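### 4. Preparing the Tabletop

Applies to light wood tabletops in the Joly series.

1. Clear the work area and wipe it along the grain with a dry cloth.
2. Check the surface under side light. Small dark marks, such as short pencil or ink strokes, are treated before any oil is applied.

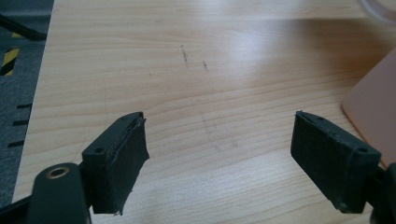 3. Rub each mark with a white vinyl eraser, using light strokes in the direction of the grain.
4. If a mark remains, dampen a cloth with Susham cleaner and hold it on the spot for 30 seconds. Dry at once.

**Caution:** Do not sand. The top layer is thin — sanding through it cannot be repaired.

5. Leave the top uncovered for 2 hours, then check it again from a low angle. Pale bands that shift as you move are reflected light and need no treatment.

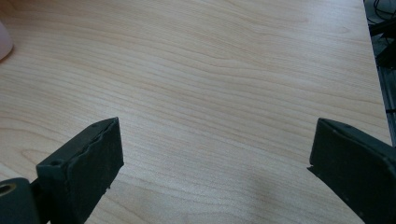 Zachary Zacharias adds that ink can sit deeper in the grain than pencil, and that step 4 may be repeated once on the following day.

6. Continue with Section 5, Oiling.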